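Notes > Household Work > Can Machines Do the Laundry Yet?

Can Machines Do the Laundry Yet?
Posted by Nele Kleinschmidt, 07/01/2026

The purpose of this post is to set out my present view on a question that readers have put to me several times since May, namely whether a machine can be expected to take over ordinary household chores within the next few years. My short answer is that some chores are closer than others, and that laundry is further away than the sales literature suggests. The longer answer follows.

I should state my position at the outset. I managed the linen service of a mid-sized guesthouse, the Amundsen, for the greater part of my working life. I am not an engineer. My interest is in the work itself, and in whether a given device would have been of any use to me and my staff on a weekday morning with 49 beds to turn over. I hold no shares in any of the firms mentioned below, and I have paid for my own travel throughout.

It is customary to begin such discussions with the washing machine, on the grounds that it has already solved the greater part of the problem. I accept this only in part. The washing machine removed the heaviest labor, and no person who has wrung sheets by hand would wish to return to it. What it left behind was the sorting, the carrying, the hanging, the folding and the putting away. In my own department these tasks took up more paid hours than the washing and drying combined, and they did so in every year for which I kept records.

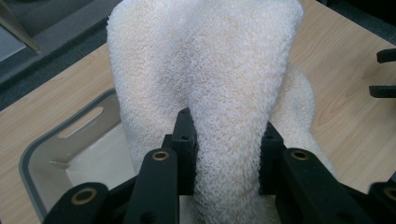 Towels deserve particular attention, for they are commonly regarded as the simplest item in the basket. They are rectangular, they have no sleeves, and they are difficult to damage. For a trained person, a bath towel is folded in a few seconds and without any thought. The difficulty for a machine lies in the fact that the towel does not keep its shape once it is picked up. When a pair of gripping fingers closes on white terry cloth, the fabric rises into a peak, a narrow tongue of it is squeezed between the pads, and the remainder spills down on either side in folds that hide whatever is underneath. The edges and corners, on which any method of folding depends, must then be found again. A person does this by feel, running the cloth through the hands until a hem is reached. I have yet to see a machine on the market that does it with equal confidence.

I have attended two public demonstrations on this subject. The first was given by Brimamach, which showed a two-armed unit intended for commercial laundries. It folded hand towels from a prepared stack, and it did so neatly. When I asked whether the towels could be presented in a heap, as they come out of a dryer, I was informed that this was planned for a later version. The second was given by Molarow, which did begin with a heap. The unit required roughly 40 seconds for each towel, and two of the towels were set aside for an attendant to finish. I considered this the more informative of the two events, and I thanked the presenters for it.

My readers will observe that 40 seconds is slow. I would nevertheless ask them not to dismiss it. A household is not a hotel. If a machine were to work through a basket while the family was out, the time taken would matter very little, provided that the towels were folded upon their return and that nothing had been dropped behind the furniture. In a commercial setting the same speed would be unacceptable, and the attendant's wages would have to be paid in addition.
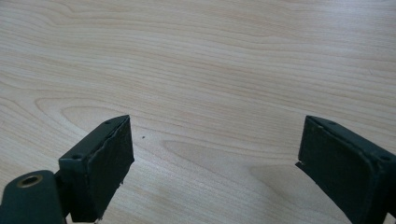
There is also the matter of floor space and upkeep. Both demonstrations required a large clear table at a fixed height, good overhead light, and room for the arms to move. Few of the homes I have lived in could have given up such a table permanently. Wear is a further consideration. Any surface that grips cloth all day will in time need replacing, and I was unable to obtain from either firm a schedule of parts or a price for them. I would advise any prospective buyer to request both in writing.

With respect to other chores, my view is more favorable. Vacuuming is adequately served already. Wiping a counter appears to be within reach. Loading a dishwasher I would place between the two, as plates hold their shape but seldom arrive in any order. The Steltetti household trial, to which I have applied as an observer, is expected to cover dishes and bed linen, and I shall report on it if I am admitted.

Fitted sheets have been left out of the present discussion. I intend to treat them separately, as I have a good deal to say on the subject of the elastic corner.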